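An afternoon at the Holley open day, Forarstead

2 min read

We got to Forarstead a little after two, having missed the turning at Ilness (my fault entirely), and were given such a kind welcome and a cup of tea before we'd even found our coats' pegs. 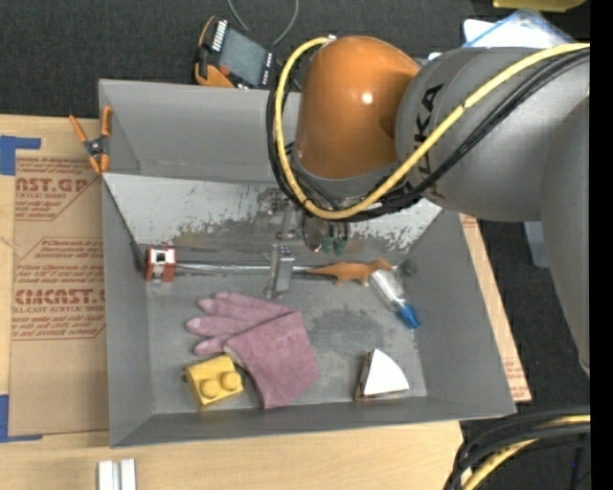
The tea was 20p, by the way, and very good. What I loved best was the odds and ends — a toy dinosaur, a little bottle with a bright blue cap, the sort of things you find under a sofa — all in a big grey metal bin with its paint well scraped. We stayed far longer than we meant to, and caught the 623 bus home by way of Hafstein.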